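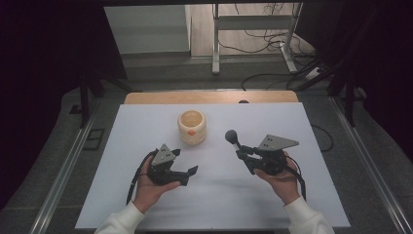 Work, Family and Public Policy
Handout 6: Who watches the kids, and who pays for it
Instructor: Graciela Barrientos

Read this before class, please, and not during. I can see your laps.

Last time we finished with wages. Today we take up child care, a topic on which everyone holds a firm opinion by virtue of having once been a child. I'd like you to park the opinion for an hour. You can collect it on your way out.

1. Three things people mean by "affordable"

When a candidate promises affordable child care, ask which of these is on offer.

(a) Affordable to the parent. The monthly bill is low compared with what the family brings in. Someone else may be covering the rest.

(b) Affordable to the provider. The center takes in enough to pay its rent, its insurance and its staff, and to open again in the morning.

(c) Affordable to the public. The legislature can fund it without raising a tax that anyone notices.

Most campaign flyers promise (a), assume (b) and are written by people worried about (c). Keep the letters in mind because I will use them on the midterm without explaining them again.

2. The ratio problem

Suppose a state says that one adult may look after four infants. A center cannot get more efficient at this in the way a bakery can buy a bigger oven. The adult has the arms she has. So the wage of one worker, plus the rent, the diapers and the person who answers the phone, gets divided among four families. If the families can't pay more, the wage gives way.

The usual proposals are:

Loosen the ratio. It's cheap and quick to pass. Parents tend to dislike it once they picture the room.

Subsidize the parent. Vouchers follow the child. This works where there are open spots and does very little where there aren't any.

Subsidize the provider. Money goes to wages or buildings. It is slower, harder to photograph, and tends to get cut first.

Pay the parent who stays home. Often left out of the list altogether, which annoys people who stay home. We'll treat it as a real option with real costs, like the others.

3. Case: Sterkitville

The town had two licensed centers until July, when the smaller one, Lusia, closed its infant room. It kept the older children. Infants need the most staff and bring in the least money per adult, so this is the room that goes first nearly everywhere.

A parent at Lusia had been paying $1820 a month for one infant. The center's own books put the cost of that spot at $2115. The gap was filled by fees from the four-year-olds, which is to say by other parents, who had not been asked. (Is that unfair? The four-year-olds were infants once. Discuss, but quietly.)

The town council then considered two plans.

The Ocampo plan would have paid families $500 a month toward licensed care, with an income cap. Supporters liked that parents could choose. Critics wanted to know what there was to choose from.

The Zorotia plan offered a one-time grant of $3000 to anyone who set up licensed care in their own home. Supporters pointed to grandmothers and neighbors already doing the work off the books. Critics pointed to the fire code, at length.

The council sent both plans out for further study – the natural habitat of child care plans. For our purposes that's convenient, as we get to argue about them fresh.

4. A word on arguing from your own kitchen

Half of you will want to begin with "my mom stayed home and we were fine" and the other half with "my mom worked and we were fine." I believe you both. It's evidence that you turned out fine, and I'd quibble with that only on the basis of the last quiz. It doesn't tell us what a mother in Sterkitville with a night shift and no relatives nearby should do. Fathers, incidentally, may also be discussed. They are parents under current law.

Watch the word "choice" too. Someone whose pay is smaller than the day care bill may quit and call it a choice, and a survey will record it as one. Someone who would love to be home and can't make rent gets counted as choosing work. Roughly 500 words of your essay could be spent on this point alone and I wouldn't mind.

5. For discussion

Which meaning of affordable does the Ocampo plan serve? Which does the Zorotia plan serve? Use the letters.

If Lusia had charged infant families the full cost, who would have left, and where would they have gone?

Should a family with one parent at home get the same $500? Make the best case for the side you don't hold. I'll know if you're phoning it in.

6. Housekeeping

The short essay is due December 2, 2023, on paper, stapled. A paper clip is a promise and a staple is a commitment. Sources go at the end, and your cousin's post isn't one unless your cousin runs a day care.

Next handout: paid leave. Bring the chart from Handout 4, which I know you still have.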